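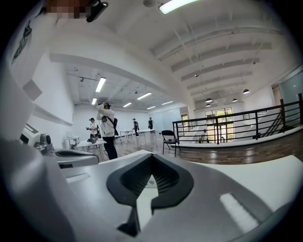 Ceilings are where a room keeps its history, and I want to start up there tonight because most of you have been looking at the carpet samples by the coffee. (Pause. If they laugh, fine. If not, keep going, the carpet people are a tough crowd.) The subject is large white rooms, how they get lit, and how they get away with it. Leave the slide up for a slow ten seconds before talking over it. Then point to the left: the recessed part of the ceiling, with the flat fluorescent panels set out in rows, the ducts left showing, the track lighting. Then point to the right: white beams, running back toward the far wall, and black dome pendants hanging near the end. Somebody thought hard about each of those. I'm less sure it was the same somebody, or the same decade.

Search this site Search Talks Handouts

SLIDE 2. WHY I CARE

Keep this short. I spent a winter as the person who got the calls at Hedstead, where the upstairs room was 2,000 square feet and everybody who rented it wanted it to feel cozy. You can't make 2,000 square feet cozy. You can make it clear, and you can make it quiet. I logged complaints for one season and lighting beat heat, parking and the bathrooms put together. Heat came second and that was February.

Do NOT tell the story about the wedding. It takes eight minutes and the ending depends on doing the voice.

SLIDE 3. THE TWO-CEILING PROBLEM

Back to the first picture for anyone who came in late. Two ceilings over one floor means two moods, and the people underneath will sort themselves without being asked. Quick thinkers and anyone with a laptop go under the flat panels. Anyone with a drink drifts to the pendants. If you rent out space, stop fighting it. Put the sign-in table under the panels, where people can read a name tag, and save the pendants for after.

Ask the room: who has pendants? Hands. Who has pendants on their own switch? Fewer hands. There will be a sigh here. Let them have it.

The cheapest improvement I know of is a second switch. At Lultesness they priced new fixtures, a lighting consultant and a mural. Then an electrician separated one circuit into 2 and the mural was never mentioned again. I had liked the mural. It had herons.

SLIDE 4. THE FLOOR IS ALSO A LAMP

Wood floors come up every time I give this talk, always from someone who has just refinished one. Medium brown planks with any finish on them at all will hand the ceiling lights straight back to you. You can see it on the first slide. Under pendants it looks like a hotel brochure. Under panels it can look like someone has spilled the lights.

What you can do:
- Go matte next time you refinish. Next time, please. Leave the floor alone if it was done this year.
- Turn off one row of panels and walk the room before you buy anything.
- Rugs, if you must. Rugs in a big room look like rafts. People stand on them in groups, as if waiting for rescue.

White walls do the same job more politely. If your walls, ceiling and beams are all white, you probably have more fixtures on than you need. Jia, the little dance studio in the same block as Hedstead, ran half theirs for a year before a customer asked if it had always been like that.

SLIDE 5. THE HOLE IN THE FLOOR

Call it a stairwell if the insurance people are here. A dark metal railing with horizontal bars does a lot for a white room: it gives the eye an edge, and it tells people where the floor stops. It also gets leaned on, hung with coats and used as a shelf for cups, all of which then travel downstairs by themselves.

Light the stairs separately. Say this twice. The top of a staircase sits in the brightest room in the building and the bottom of it usually sits in a hallway with one bulb. Eyes don't change over as fast as feet do. We put a 200 dollar fixture at the bottom at Hedstead and I stopped hearing about "that step." There was never anything wrong with the step.

(If someone brings up code: ask your inspector. Smile. Move to the next slide.)

SLIDE 6. THE CHAIR

Click back to the first picture one last time. Black folding chair, by the railing, on its own. Every large room has one. I have put it back on the cart myself and found it out again the next morning. Whoever sits in it has found the spot with the best view of the door and the least conversation, and I'd take that seriously. Put a second chair there and a small table and you've got a corner.

SLIDE 7. DAYLIGHT, BRIEFLY

A glass door with green outside is worth more than anything in the catalog. Keep stacked furniture away from it. Turn off whatever is nearest to it before noon. Frosted glass is a good neighbor too: it lets light through and hides the mop bucket.

SLIDE 8. WHAT IT COST

Read the number flat, no buildup: 1,291 dollars. Second switch, stair fixture, labor, one set of replacement tubes that hummed less than the old set. The Dristance quote for a full redesign is in the handout. I have covered the bottom line with my thumb on the photocopier, out of respect.

QUESTIONS

Likely ones: dimmers on old panels (mostly no, check the ballast), warm or cool tubes (pick one, then throw out the odd box in the closet), whether black pendants are over (ask me in ten years). Be off the floor before they start stacking the coffee urns.

Last updated 2023-07-18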